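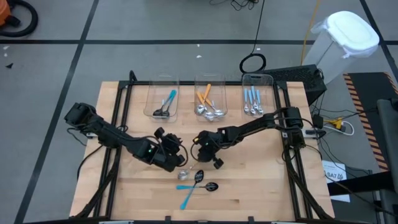 Tímea Pintér
Home and kitchen writer, mother, keeper of too many spoons

I have been meaning to write about spoons since July 2018, when we moved into the flat on top of the old Orlow bakery and I found out the kitchen had exactly one drawer. One! My mother-in-law had given us a box of cutlery with colored handles (she loves anything cheerful), and for weeks it all lived in a heap on the table, and we fished out whatever we needed.

What finally helped was clear plastic bins. Mine came from Feleck, 3 for a very reasonable price, and I like that I can see what's inside without lifting a thing. I stood them in a row along the back of the table and started sorting by color, light blue with light blue, orange with orange. 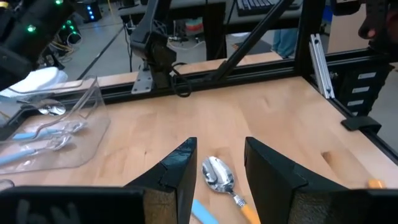

My husband Csaba would sort by size, and we did have a small discussion over that - teaspoons here, serving spoons there, very sensible. But when you're stirring soup with one hand and reaching with the other, color is what your eye goes to first. He has come around, mostly. 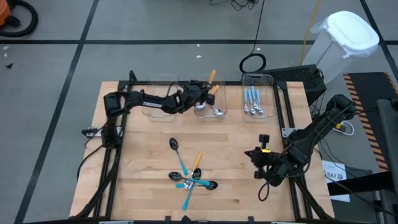
The black spoons with the blue-green handles I always leave until last. They're the ones I cook with, so they never stay put away for long, and by suppertime they're back out on the wood anyway. I may get a taller jar for them in August, if Burnodano still has the nice ones.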